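Minutes of the Plorkville Players – Wardrobe and Props Meeting

Last updated: Thu 30 December

Present: the wardrobe group, three of the cast from the winter show, and two people from the front-of-house side who kindly stayed on after stacking chairs. Apologies were received from the lighting group.

1. Welcome and last minutes

Everyone was thanked for coming out in that awkward week when half the town is still eating leftovers. The minutes of the last meeting were read and agreed, with one correction: the cloak borrowed from Zurberg Hall was the green one, and it has gone back. The blue one is ours and always was, and it is hanging at the far end of the long rail if anybody wants to visit it.

2. Money

Ticket sales for the winter show came to $886, and the raffle brought in a further $248, so we are in a happier place than we were last year. The dry cleaning bill was $69. It was agreed to set aside $200 for wardrobe in the new year, to be spent on garment bags, a better steamer if one can be found at a fair price, and thread in colors other than black. There was a good deal of warm discussion about whether thread should come out of the wardrobe money at all or out of general supplies, and in the end it was left where it is.

3. Hats and wigs

This item took up most of the evening, and a very pleasant evening it was. The hat shelf has been a sore point for some time, with the straw hats getting squashed under the felt ones, and we would all like to start the new season with everything where it can be found.

It was agreed that wide-brimmed hats should be stored on their own level with nothing on top of them, and that brims should be brushed before they go away. The white hair pieces need more care than they have been getting. They are to be combed from the ends upward, a little at a time, and left to air overnight before bagging. Several people spoke up for keeping a hat and its hair together as a set – it saves such a lot of hunting on dress rehearsal night – while others felt the hair gets flattened that way. We will try it with the wizard set first and see how it looks in the spring. 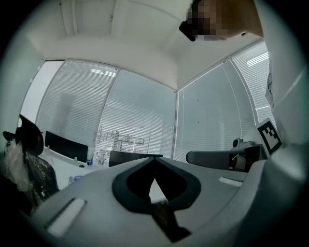
4. Spring show

The Kestberg script was preferred by most of those present, though there was real fondness for the other one and it may well come back to us next year. Kestberg calls for two elderly sailors and a judge, so the longer white pieces will be wanted again. The cast members asked whether beards could be fitted earlier this time, and it was agreed to hold a fitting evening before the first full run-through.

5. Loan request

Sulemana School has asked to borrow hats for its own play. Agreed, with the usual form, and on the understanding that nothing is pinned or glued. The wardrobe group will put a box together and write out a list to go inside the lid.

6. Any other business

The kettle has been mended. The mirror by the door is still loose and should please not be leaned on. A gray glove was found in the costume trunk and is waiting on the windowsill for its owner.

The next meeting will be after the hall reopens, at the usual time, with the date to be pinned up by the door.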